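October update for Jolene Tuhiwai, Larnmont small grants: table flowers

Spending first, as that's the page you'll turn to. We have used 1343 of the 2774 dollars, and 139 of that went on a single order of stems from Filali that Danang swears he read twice before sending. The rest of the money is still where you put it.

**Bouquets.** The plan promised small, mixed, hand-tied bunches that would suit a table without blocking anyone's view of whoever they're eating with. We've made 47, of which Evdokia Rallis would put her name to roughly half. Her standards were not in the budget.

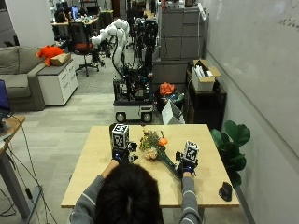
Orange is still the color people argue over. Anathi Buthelezi wants it on one side of the bunch with cream rose kept low, and yellow filler to do the work up top. Keegan wants less filler. The filler is cheap, so Keegan is losing.

**Vessels.** Slower. The Brastura cups look fine on paper, but we haven't settled on a height, and a short bunch in a tall cup has the air of someone peering over a fence. Evdokia is trying longer stems before we buy anything more.
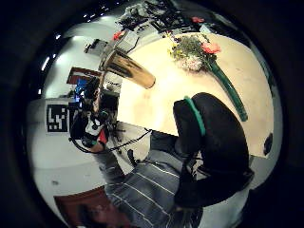
Metallic finishes remain on the list, with bronze-gold ahead for now. Danang would like it noted that they show every fingerprint. Noted.

**Still to do**

- Agree on one stem length
- Price carnations at Prinorano
- Write up the tying steps so a newcomer can follow them (Anathi has a draft, mostly arrows)

We don't need more money this round. An extra two weeks on the cups would help.

Keegan Tawhiri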